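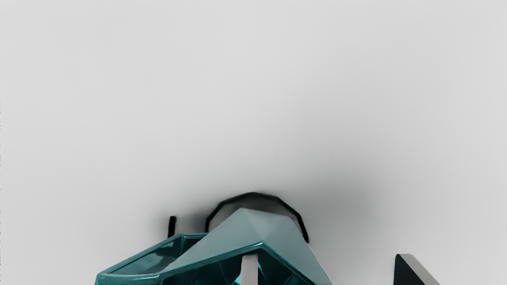
Glassy teal thing, simulated, with gripper fingers near it.

Can it empty the dishwasher yet?

August 2025
6 min read
86 shares · 4 comments

My mother-in-law asks me this every time she visits, because she knows that I read about robots in the evening when I should sleep. She does not want to hear about artificial intelligence. She wants to know if a machine can take the plates out of her dishwasher and put them in the cupboard above it, and whether she will live to see it. I have given her different answers in different years, and I decided to write down the present one so that I can be held to it.

The present answer is: the plates maybe, the glasses no.

I should say from which position I speak. I am not an engineer. I worked for a long time in planning at Halász, where we fill and pack cleaning products, and I saw several machines arrive in the hall with big promises. A few of them are still there and do their work very well. They all do one thing, in one place, with one kind of bottle. When the marketing people changed the shape of the bottle cap, the capping machine stood still for two weeks and we put the caps on by hand. I think about this cap often when I read that a robot has "learned the kitchen".

In a kitchen every object is a different cap. I looked in our dishwasher this morning before I emptied it. There were bowls lying inside each other at an angle, one lid from a box which had turned over and kept a small lake of water, three wine glasses from two different families, a whisk, and the blue-green salad servers which my husband loves and which are almost invisible against the rack. I took everything out while listening to the radio and I could not tell you afterwards how I held any of it.

The clear things interest me most. Look at the top of this page. The object is see-through and shiny, partly a shallow tray with round edges and partly a sort of pyramid with flat faces, and through the tray you see darker lines which are bent by the material. I have looked at it for a long time and I would still not bet on where to put a finger. Which edge is the front one? Is the dark line a wall, or only a reflection? There is something black behind it, round like the rim of a cup, and the pyramid hides a part of it. A person solves this by moving the head a little to the side. A robot can also do that, if someone has given it a reason to.

I asked Rizwan Satti about glass, because he writes simulation software and has the patience to answer me in normal words. He told me that a depth camera often sees directly through a clear object and reports the table behind it, so for the robot the glass is a hole, or a kind of fog. In simulation you can cheat, because the computer knows exactly where each object is. "Then you go to the real table and the knowledge is gone," he wrote to me. People try to train with many versions of the same object, in other colors, with other light, with more and less shine, and hope that the robot stops caring about the surface. He finds that this works better than he expected some years ago. He also says that he would not let it touch his own glasses.

In December I had the possibility to see something real. Remo Hofstetter, a former colleague, now works at Kilora, a small firm in Prumport which builds a two-finger arm on a rolling base for canteens. The job of the arm is to take cups from the washing rack and set them on a tray. He let me stand behind the yellow line with a coffee. I stayed for most of an afternoon, and I will try to report fairly.

With white china cups it was good. Slow, perhaps a third of my speed, but regular, and the cups stood straight. I admit that I enjoyed it more than I had planned. When a cup had its handle to the back, the arm waited, went a little higher, looked again and took it by the rim. I said something out loud at this moment, I think it was "bravo".

Then Remo changed to clear plastic tumblers. The first went fine. The second was gripped too high and turned in the fingers, and the arm carried it to the tray at a slant and let go, and it rolled away. The third time the fingers closed next to the tumbler, on air, and the arm brought the air very carefully to the tray and opened. Remo was not embarrassed. He wrote the number in his list and started it again.

What I took home is that the hand was not the problem. The fingers were simple, two flat pieces, and they were enough for every cup and tumbler on that rack. All the trouble came before, in the seeing, or after, in the feeling. My own hand knows that it is empty. The arm at Kilora did have a sensor for this, but it was set not to trust it with light objects, because it had stopped too often for no reason.

There is also the question of money. The smallest arm in the Tistari catalog costs 3975 dollars without the base, without the camera and without anybody to install it. For a canteen with a shift to fill this can make sense. For my mother-in-law it buys a lot of hours of a friendly person who also takes the laundry out and drinks tea with her, and I suspect that the tea is the more important part.

So my list for this year. Wiping a free table, yes. Vacuuming, since long ago, if you pick up the socks yourself. Folding towels, I have seen it and it was fine, towels are kind. Plates of one sort from a rack of one sort, I say maybe. Mixed glasses, the lid with the lake in it, the salad servers, no. I will look again next summer. If you work somewhere where a machine does one of these without a person standing next to it, please write to me, also if it is boring. Boring would be a very good sign.

4 comments

Jayson Evangelista
We have an arm in the bakery for the empty trays. It is great until one tray is bent. Then it is my job again.

Khanyisile Kekana
Did the canteen people like it, or only the engineers?

Reply from the author
Khanyisile, there were only engineers that afternoon, so I cannot say. I will ask Remo if I may come back when it is in a real canteen.

Shiuli Matubbar
I would pay for the socks one.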